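4.2 Comparing the two finger sets on everyday objects

Once both arms had been calibrated against each other, we could turn to the question that had started the whole study in August, namely how much of a bimanual system's success on household tasks comes from the fingers and how much from the controller behind them. It is a harder question to separate than we expected when we wrote the proposal, and we would ask the reader to bear with us through a fairly detailed account of the setup, because several of our early results changed when we changed small things on the table.

Both arms carry the same parallel-jaw gripper. We compared two sets of fingers on it, the stock pair and the longer Kistach pair, and two controllers, the position controller supplied with the arms and our own compliant controller, which we call Dernero. Each of the four combinations was given 80 trials. A trial began with both grippers held open above the work surface and ended when the object had been lifted and set down in a neighboring cell, or when 60 seconds had gone by. The cells are marked out in blue painter's tape over brown paper, and we came to like this very plain arrangement a good deal (the paper can be replaced in a few minutes, and the tape gives the operator a quick check on where an object ought to go). Figure 7 shows the table with a milk carton and a mug placed next to each other in one cell, the pairing that gave us the most to think about.
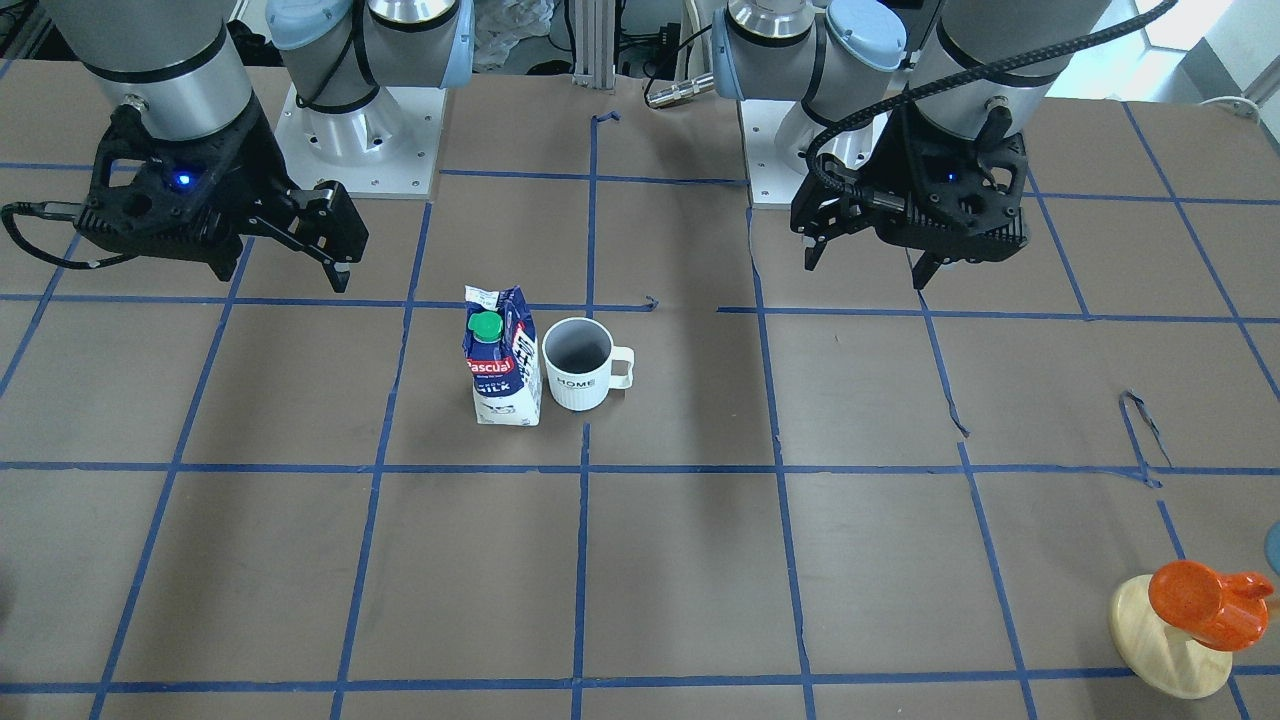

Xiaoqing Liang
Lead author, Manipulation Group, Dunleavy Laboratory

Figure 7. Carton and mug sharing a cell, with the two grippers above the table. The mug handle points to the right.

The difficulty with this pair is easy to appreciate once one has tried it. The carton and the mug very nearly touch, so a finger coming down between them has hardly any room, and a wide approach that would be perfectly sensible for a carton standing alone will push the mug along the paper. The mug, for its part, offers a handle on the side away from the carton, and that gives the left arm a comfortable grasp if it is allowed to go first. We therefore ran every combination with the mug lifted first, and we kept to that order for the whole comparison.

With the stock fingers and the position controller, 60 of the 80 trials succeeded. Changing only the controller to Dernero brought this up to 78, a larger gain than any of us had guessed. The Kistach fingers were less sensitive to the choice of controller, and we were a little sorry to find that their extra length did not help with the carton at all. The longer tips tended to bend outward under load, and the carton then turned in the grasp before it reached the next cell.

My coauthor Jingyi Tian went back over the failed trials from the first combination and found that seven of them shared one cause: the closing finger met the carton well before its partner did, and the position controller simply carried on closing. A compliant controller gives way at that moment and lets the gripper center itself, and we believe most of the improvement comes from there. We return to the force traces from these trials in Section 4.3, along with the Prultovell objects, which are softer and behaved rather differently.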